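**Tópico: Limpeza de tesouras, episódios com dois utensílios na mesa**
Fórum Narkadia › Recolha de demonstrações › Tarefas bimanuais

**sarita_sengar**
Já temos 338 episódios da tarefa "limpar tesoura com pano" e queria fechar as regras de anotação antes de passar o lote ao Vainio. A dúvida é a segunda tesoura. Fica pousada na mesa enquanto a outra está nas mãos, e o anotador tem de escrever qual é o objeto manipulado. Eu escrevia só "tesoura". O Lauri acha que não chega.
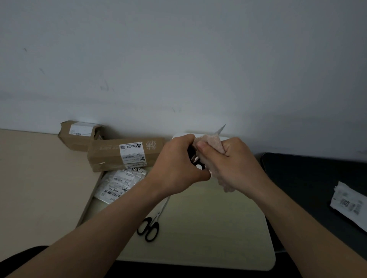

*Pano na mão direita, segunda tesoura pousada entre os antebraços.*

**lauri_s**
Não chega mesmo. Se a instrução diz "limpa a tesoura" e há 2 à vista, o modelo não tem como saber qual. Proponho "a tesoura que está na mão" na anotação e um campo à parte para a que fica pousada.

**tamtang**
Discordo. A instrução é a que uma pessoa diria, e uma pessoa diz "limpa a tesoura". Se formos pôr tudo no texto, acabamos com frases que ninguém usa. O campo à parte, sim, aceito.

**parveen.k**
Concordo com o Tâm quanto à frase. Mas vejam também a fase. Há anotadores a marcar "limpar lâmina" do princípio ao fim do episódio, mesmo quando o pano já está no cabo. Copio o que está na página da tarefa:

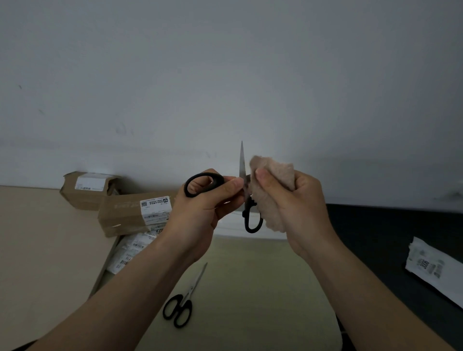

*Última modificação desta página: março, por Kauko Saarela*

> **Fase A, lâmina.** O pano toca na lâmina. A outra mão segura o cabo.
> **Fase B, cabo.** O pano toca no cabo. A outra mão segura a lâmina perto do eixo.
> A mudança de fase marca-se no primeiro instante em que o pano toca na parte nova.

**lauri_s**
Essa regra é boa, mas falta o intervalo em que a tesoura é rodada e o pano não toca em nada. No lote de Nellari marcámos como "transição" e ajudou.

**kauko**
A página é minha. Não incluí a transição de propósito: são poucos instantes e cada anotador cortava num sítio diferente. Se a voltarmos a pôr, alguém tem de rever os 338.

**sarita_sengar**
Revejo eu, segunda-feira. Mas então quero uma regra clara para a pega. Na fase B a mão esquerda segura o metal, e isso interessa-me mais do que a transição, porque o braço de Bedovden tem de aprender a trocar de pega sem fechar os dedos no gume.
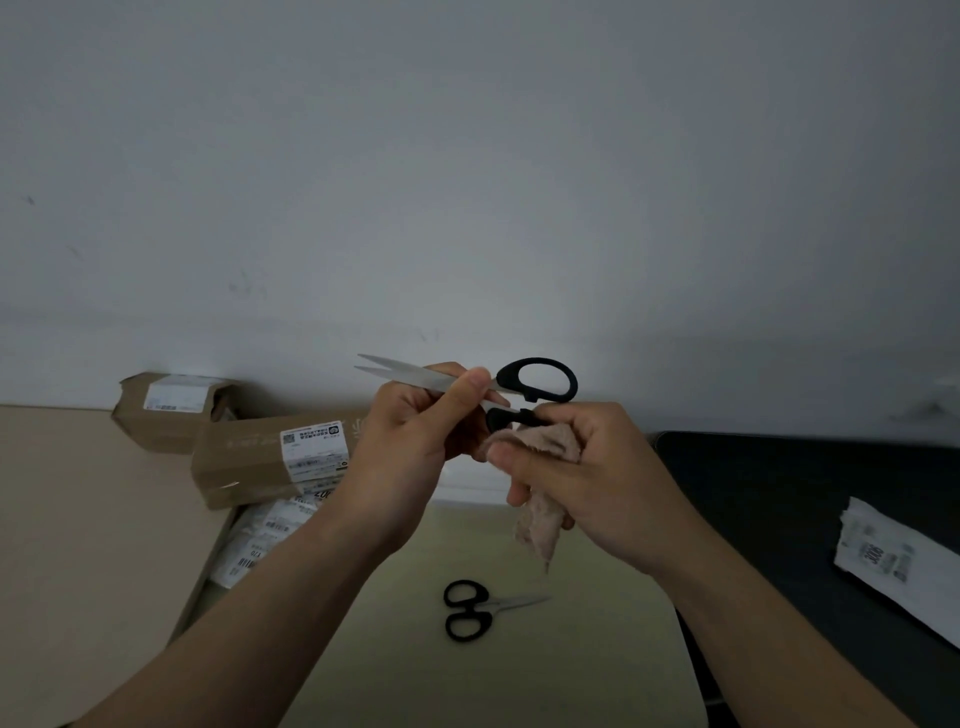

Por isso peço que se anote sempre a zona da pega: cabo, eixo ou lâmina. Três valores, sem texto livre. Se a tesoura estiver um pouco aberta, isso vai num segundo campo, sim ou não.

**tamtang**
Aberta ou fechada é difícil de ver quando o pano tapa metade. Punha um terceiro valor, "não se vê".

**parveen.k**
+1 ao "não se vê". Outra coisa: as caixas e as etiquetas na mesa mantêm-se? Por mim sim, uma mesa vazia não se parece com a de ninguém. Só pedia que mudassem de sítio entre sessões.

**kauko**
Mantêm-se. Atualizo a página hoje com a pega e o "não se vê". A transição fica de fora até a Sarita acabar a revisão.

**lauri_s**
Continuo a achar que devia entrar, mas espero pela revisão.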